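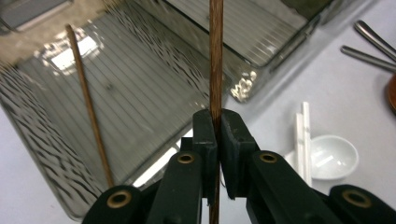
Station 5, chopstick pickup with the green fingers.

Handout 4: House rules for hand-held gripper demos
Drinville Technical, Intro to Robot Learning, December

Okay, so this is the handout I promised after everybody asked me the same question at the end of lecture: what makes a demonstration "good enough to keep"? I'm going to go through the Polleck rules, since those are what we use in the lab, and add my own notes where I think the wording is stuffy. Bring it with you when you come to collect. I do check!

A quick word on where the rules stand. They're house rules, and they sit on top of the real safety rules you signed in the first week. If the two ever seem to disagree, the safety rules win and you come find me.

Rule 1. Same start, every time.

Before you hit record, both grippers are up off the table, fingers open, and you've taken a breath. I know the breath sounds silly, but the folks who skip it start moving before the recording does, and then we get an episode that begins in the middle of a reach. The lab discards those. Last term we threw out 700 episodes from one batch of 3000, and I'd love to beat that this year (please, my poor hard drive).

Rule 2. Look at your fingers before you look at the task.

Check the pads, check that the brass inserts are seated, and open and close the thing a couple times. If a finger sticks or clicks, stop and put a tag on it. Don't try to fix it with the pliers from the drawer. I've lost more inserts to those pliers than to honest wear.
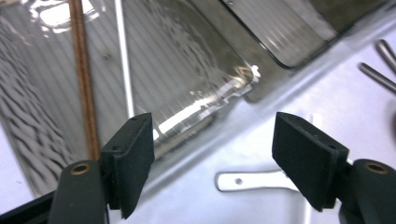
While you're at it, write down which finger set you've got on. The lab has more than one, they're different colors, and they don't all pinch the same way. The Prestum log sheet has a box for it near the top. Fill it in before the first episode, because by the tenth you'll have swapped and forgotten, and then I'm stuck guessing from video.

Rule 3. Pinch, lift, carry, lower, let go.

Five moves, in that order, and no dropping from a height. Dropping is faster and everybody wants to do it. But the model will copy whatever you do, and a robot arm that has learned to fling a fork is no fun to stand beside. Bring the item down inside the bin, then open your fingers slowly.

Chopsticks get their own note. Take both sticks of a pair together if you can. If one gets away from you, keep recording, go back for it and finish the job. A clean recovery is worth having and we keep those! What we don't keep is the one where you reach in with bare fingers and nudge the stick over. Hands stay on the grips until the recording is stopped, no exceptions, even if it's driving you nuts.

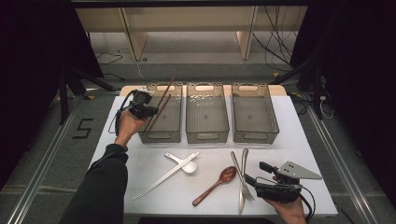
Sorting task: brown chopsticks at the left bin, the rest still on the table.

Rule 4. One kind per bin.

For the cutlery task the order is chopsticks left, spoons middle, metal right. Color and material don't matter for the first two, so a wooden spoon and a white one share a bin. I get asked about this constantly. Type first, always type first.

You can use either hand for any item, and I'd like you to mix it up. Just don't cross your wrists over each other. It blocks the view from up top and it tangles your cables, and you'll spend the next few minutes unwinding yourself like a phone cord.

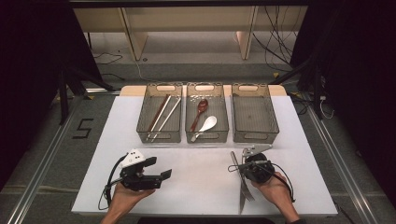
Rule 5. Don't call it done early.

An episode is finished when every item is in its bin and both grippers are back up and clear. Stopping after the spoons because the metal is being annoying counts as a partial. Partials are fine, mark them as partials, but they don't go toward your 30.

Rule 6. Cables and floor.

Slack goes outside your wrist. Nothing crosses the rails. If you kick a stand, even a tiny bump, stop and tell whoever is on duty so we can redo the calibration. You won't be in trouble. You will be in trouble if I find out from the data.

Grading: 30 kept episodes plus a filled-in log gets you the full 100 points. Mollel section, yours are due the same week as everyone else's, and yes, you can trade slots with each other as long as the log shows who was holding the grippers.

For next time, read the section on labeling partials and bring one episode of your own that you'd argue for keeping.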